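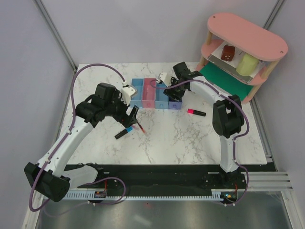 Peel-and-stick vinyl for worktops is sold by pattern first and wear layer second, and the Trudcombe range follows that order. The roll tested measures 44 inches wide and 120 inches long. White marble was the obvious choice of pattern, as it keeps a tabletop bright against pale lavender-gray walls and makes dark objects easy to find. Veining repeats along the roll, so plan any seam before cutting.

Home Reviews Guides Surfaces Contact
September | By the Surfaces Desk
4 min read

Adhesion was good on sealed board and poor on bare board. Edges held after 464 hours under a desk lamp. A nylon scrub pad dulled the finish at 3,000 strokes, with no break in the print. The Falwood film, tested the same way, lost color at one corner.

Trimming needs a fresh blade. Trudcombe's backing paper tears across the grid lines, and the supplied squeegee is too soft to clear bubbles near a post or upright. Use a felt-edged one.

Recommended for light work. For hot pans or solvents, buy laminate.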